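Drornura working group — minutes, 2025-06-03

1. Minutes of the last meeting were approved with one correction to the Hedegaard parts list.

2. Teaching by remote control, cloth task. The recorded set stands at 780 runs. Wrist views were passed around.
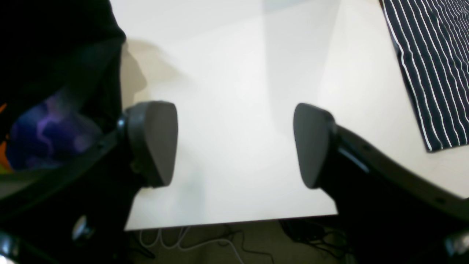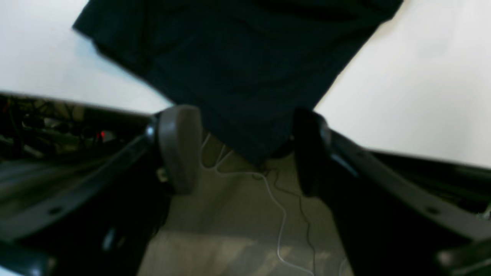

Dark cloth by the white table, wrist view

Minutes taken by the recording secretary, Clurkden lab

Operators asked for a slower close on the gripper. Agreed — Nisora will change the setting before the July sessions. 69 runs will be relabeled first.

3. Loose cables under the table to be tied back. Action: Clurkden.

Meeting closed.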